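Skolum Paper & Book Forum > Storage and Care > What is this white wrapper and do I keep it with the book?

areeba_a
Posts: 17

Hi all! I got a book from the Stulleslow shop in Okanbridge and it came with a big soft white wrapper and a little card with Chinese calligraphy-style writing on it. The book itself I know how to look after. The wrapper is what's driving me nuts. It's a bit see-through, it has a faint pattern in it that might be flowers or might be lace, and I've gone back and forth on whether it's paper or fabric. Do I store it with the book, or flat on its own? And does the card go inside the book or not? 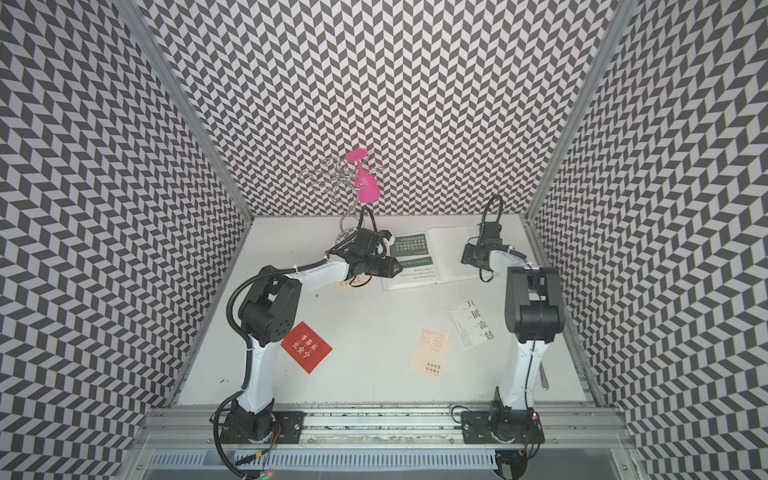
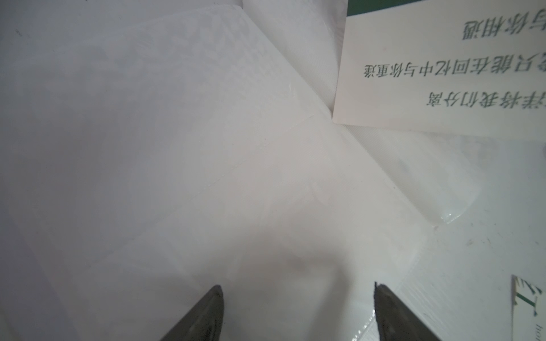

foldandpress
Posts: 1176

Nice one. I'd say paper. I've had a few sheets with that kind of faint raised pattern and they have the same slightly cloudy look. What gets me is the crease running up from the middle left in your second picture. Cloth would be softer there, I think. Either way don't iron it!!

Keep it flat, in a folder, separate from the book. And the card should not live inside the book. Even a thin card will leave its shape on the pages over the years.

mossyshelf
Posts: 90

I'm going to disagree with foldandpress on the paper thing. The way it sags in the shadowy bit toward the bottom says fabric to me, or one of those nonwoven wraps that feel like a dryer sheet. Paper that thin usually goes into sharper little peaks. Areeba, does it rustle when you pick it up?

Also is that crease a fold, or the edge of a second layer lying on top? I can't decide.

areeba_a
Posts: 17

It hardly rustles at all, just a sort of whisper, which helps neither of you, sorry. And I haven't opened it all the way out because I'm scared of not getting it back the way it was. There's a flap up next to the card that I really don't want to mess with.

foldandpress
Posts: 1176

Hold a corner up to a lamp. If you see a regular grid of threads it's woven, if you see a random tangle of fibers it's paper or mossy's dryer sheet. Before you open the flap, make yourself a quick sketch with arrows. I skipped that once with a wrapper from Lynch and it has never sat right again.

herringbone_hal
Posts: 8

Totally off topic, but I love those black-and-white zigzag walls. Herringbone, right? I've been trying to talk my wife into it for the hallway.

mossyshelf
Posts: 90

Chevron surely? The little pieces are slanted at the ends. Herringbone is plain rectangles. With that going on across three walls I'd be dizzy by lunch — but a flat white table is a good surface for a book, dirt shows right up.

Speaking of which, there are a few tiny dark specks near the top left of the wrapper. Soft brush, very light, away from you. Don't rub.

herringbone_hal
Posts: 8

My user name will not be changing.

areeba_a
Posts: 17

Ha! OK, I'll try the lamp tonight and brush the specks. And can anybody read the card? It's upside down in the picture, so you'll have to flip it. Three lines. I'd love to know if it's a poem or just the shop saying thanks.

— Areeba Abbasi

foldandpress
Posts: 1176

I can't read a word of it, but post it straight on in the Translations section, they're quick over there. And get the card its own sleeve in the meantime.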